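Rolling hand towels for shelf and basket storage

Linen and towels / Folding methods

This page covers the plain roll and the tucked roll for hand towels and small bath towels in cotton terry. Flat folding is covered separately. Face cloths are too short for the tucked roll and should be folded in quarters.

A rolled towel takes up less shelf depth than a folded one of the same size and can be pulled out without disturbing its neighbours. The drawback is that a roll made on uneven edges will cone, with one end fatter than the other, and a coned roll does not stack.

What you need

A flat surface at least as long as the towel. A table is better than a bed, as a mattress gives under the hands and the tension goes out of the roll. The towel must be fully dry. Terry that feels dry on the surface can hold moisture in the hem and in any woven border, so check both before starting.

Preparation

1. Shake the towel once from each short end to lift the loops.
2. Lay it face down, with the care label uppermost and nearest to you.
3. Smooth from the centre outwards with flat hands. Do not pull at the corners, which stretches the hem and causes coning.
4. Fold one long edge to the centre line, then the other over it, so that the towel is in thirds along its length. The strip should be the same width at both ends.

Rolling

Begin at the end with the label. Make the first turn small and firm – the core sets the diameter of everything that follows. Roll away from you with both hands, keeping the thumbs behind the roll and the fingers spread across its full width. After every second turn, stop and tap both ends level with the palm.

For a plain roll, continue to the end of the strip and leave the last edge underneath, where the weight of the towel will hold it.

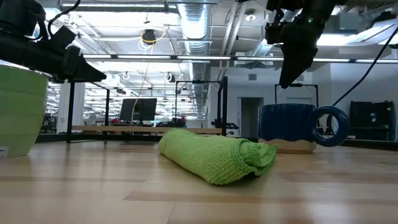 Photo: Hui-mei Ko / Trevaskis

The lime-green towel in the photograph has its end folded over into a loose flap at the right, where the roll tapers. An end like this can be left alone if the towel is going straight into use. For storage it should be tucked.

The tucked roll

Before rolling, turn the far end of the strip back on itself at a right angle to form a pocket about the width of your hand. Roll towards it as above. When the roll reaches the pocket, open it with two fingers and fold it back over the outside. The tension should be enough to lift the roll by one end without it opening. If it opens, the core is too slack and the towel needs to be rolled again from the start.

Common faults

Coning: the thirds were uneven. Unroll and refold.
Soft middle: the first turn was too wide.
Pocket slips off: too shallow, or the towel has been treated with softener. Thick towels of more than 300 gsm need a deeper pocket.

Storage

Place rolls on their sides with the smooth face outwards. A single row is preferable on open shelving. In a basket, stand them on end and leave enough slack to get a hand in. Rotate stock by adding clean towels at the back.

Text: Nobuhle Gumede
Next: Flat folding for bath sheets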